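# Cultley's new recycling deal promises a lot and explains little

Cultley residents will start paying for a new recycling service in October, and the town says the extra charge will "pay for itself." The contract published in July 2022 does not show how.

The agreement hands curbside collection to Mandedis, a waste hauler that already works in neighboring Darnside. It covers 3000 households and runs for 9 years, a long time to be tied to one company whose results so far are hard to check. Each household will pay a yearly fee on top of the regular trash bill. The town says money from the sale of bottles and cans will bring that fee down over time. The contract sets no date for a cut and names no amount.
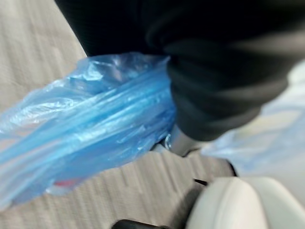
*Reading time: 3 minutes*

Under the new rules, plastic bags and fabric stay out of the recycling. So do plastic film, foam trays and anything with a cord on it. Residents who get it wrong will find a tag on their bin the first time and a fine after the third. Mandedis will decide what counts as wrong. There is no appeal process in the contract, though a town spokesperson said one was "under discussion."

The promise most often repeated at town meetings is that recycling will rise sharply once Mandedis takes over. Supporters point to Darnside, where the company reported collecting 1481 tons in the year before it started the new routes and 1625 tons in the year after. That is a real increase. It is also a count of what went into the trucks. It says nothing about how much was turned into anything useful and how much was sorted out later and sent to the landfill.

Asked for the second number, Mandedis said it does not track loads by town once they reach the Avram sorting plant. The plant, which takes material from several towns, said the same thing. So the figure being used to sell the plan in Cultley measures only the easy half of the job.

There is another problem with the Darnside numbers. During the same year, the town there stopped taking cardboard at its drop-off site and told people to put it out at the curb. Some of the growth must have come from boxes that were already being recycled and simply moved from one pile to another. The report given to Cultley's council leaves this out.

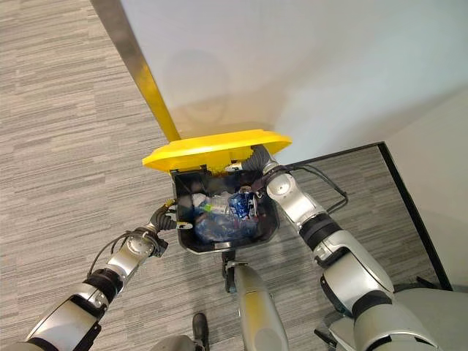 Bottles and cans are where the money is supposed to come from, and here the contract gets vague again. Aluminum usually finds a buyer. Prices for plastic go up and down, and in a bad year a hauler can end up paying to get rid of it. Cultley gets a share of any profit from sales, but only after Mandedis takes out its "handling costs." Those costs are not capped, and the town has no right to see the books behind them.

The council says it looked at keeping the work in-house and found it would cost more. It has not released that study. A records request filed by this paper was answered with a two-page summary, most of it about the age of the town's trucks.

None of this means the service will be bad. Darnside residents mostly describe pickups that come on time, and Cultley's current system has missed whole streets in bad weather. But a truck that shows up is a low bar for a fee with no end date.

The first bills go out with the October water statement. Residents can send written comments to the town clerk until then, although the contract has already been signed.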